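Support thread: comments and feed not loading after outage
Status: Resolved
Product: Loston Community Pages
Opened in: February

Customer message

Hi there, and thanks in advance for reading all of this, I know I tend to go on. I run a news and opinion page for our end of the county on Loston, with 600 members, a fairly chatty bunch. When the whole platform went down the other morning I figured everybody was in the same boat, so I made coffee and waited. The site came back, but our page didn't come back right. The newest posts won't show unless you are the one who wrote them, and the comment box spins and spins. Folks are already writing to ask if I've been censored (it's that kind of page!), and I'd love to have something to tell them.

I've tried two browsers, Gruvska and the plain one that came with the computer, and signed out and in on both.

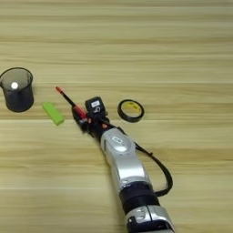
Mesh cup and green block on the tabletop.

Reply from support

Thank you so much for the detail, and please don't ever worry about going on – it saves us a round of questions. I can see your page from our side and nothing on it has been hidden, flagged or taken down. You are welcome to pass that along to your members word for word.

I believe your page is still reading from the copy of the feed that was saved just before the outage. Could you please try these steps in order?

1. Open Page Settings and turn off the Holtance sharing add-on. It keeps its own copy of the feed and is slow to let go of it.

2. Sign out on every device, phones included, and leave the page alone for 5 minutes.

3. Sign back in on one device only and post a short test comment. Ask a member to tell you whether they can see it.

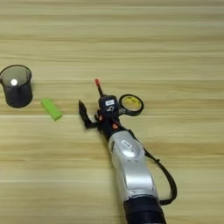

4. If the test comment shows up, turn Holtance back on. If it doesn't, leave it off and write back here with the time of your test.

Customer message

Well, good news and a little bad news. Steps one through three went fine, and a member saw my test comment right away, which cheered me up no end. Then I turned Holtance back on and by 4 p.m. the spinning had started again. I switched it off and the comments came back. We also use the Esfahani theme, in case that matters.

Reply from support

That's a big help, thank you. The theme is fine – you can keep it. I've cleared the saved feed for your page from our end, so please turn Holtance on one more time and give it around an hour.

Customer message

It's been all evening now and everything is loading, old posts and new. Please go ahead and close this, and thank you for being so patient with me.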